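The Man Who Wants You to Stop Buying Dish Racks

Raffaele Bellini has sold kitchen goods for long enough to distrust most of them. He used to write catalog copy for Marchetti, a housewares importer, and these days he runs a small advice column called Birkotwood, where readers send him their clutter and he tells them what to get rid of. I went in with my doubts. People who tell you to own less usually have a book for sale.

"No book," Bellini says. "I thought about one. Then I realized it would be eleven pages long."

His current subject is drying cups. He believes most households have made a mess of it, and he blames the stores. The Juveck, a two-story drying rack that sells for $63, gets the worst of it. He says it has pegs for glasses nobody owns and a tray that goes slimy in a week. What he likes is a plain wire basket with a flat floor and sloping sides, set at the back of the counter, and cups turned upside down in it.

I asked whether this was a method or just a basket.

"It's a basket," he says. "You're welcome to call it a method and charge $100."

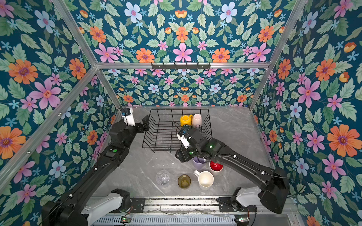 Should cups go in a basket upside down or right side up?

Upside down for draining, with the rim resting on the wires so air can get underneath. Once they are dry, turn them whichever way you like.

Bellini starts at the back corner and works forward. Mugs with handles go in first, handle pointing out toward the side, and plain cups get tucked against them. Glasses go last, which struck me as backward. Wouldn't you want the breakable things in before the heavy ones are swinging around?

"Then you drop a mug on a glass," he says. "Put the mug down first and it stays put. You bring the glass to it, slowly."

I tried it both ways at home and could not tell much difference. He was not bothered when I told him so. "You're careful. Write to me when you have teenagers."

He is less convincing on matching sets. Bellini holds that cups of different colors get put away faster, on the theory that people recognize their own and take responsibility for it. He has no evidence for this beyond a reader survey that drew 1,596 replies, all from people who already read a column about cupboards. When I pointed that out, he shrugged and said Narko, the paint company, had chosen colors on less.

Pitchers and watering cans are where his system starts to creak. A big handled piece won't sit in a basket with cups without taking over the whole thing, and he admits he has never found a good answer. He stands his beside the basket and lives with it.

"Some objects are just large," he says. "You can't organize that out of them."

It was the first thing he said that I agreed with completely.

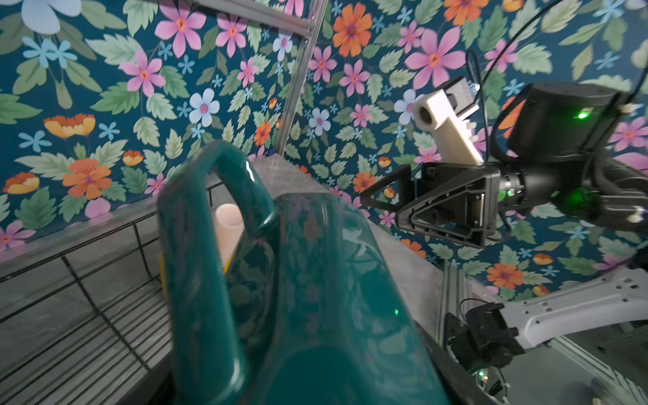

What He Would Throw Out

Stick-on hooks, to begin with. Mug trees, which he says tip over as soon as one side is empty. Any drying mat you have to wash more often than the dishes.

I asked about his own kitchen, expecting a bare counter. He owns three mug trees. They were gifts, he says, and he plans to deal with them in December.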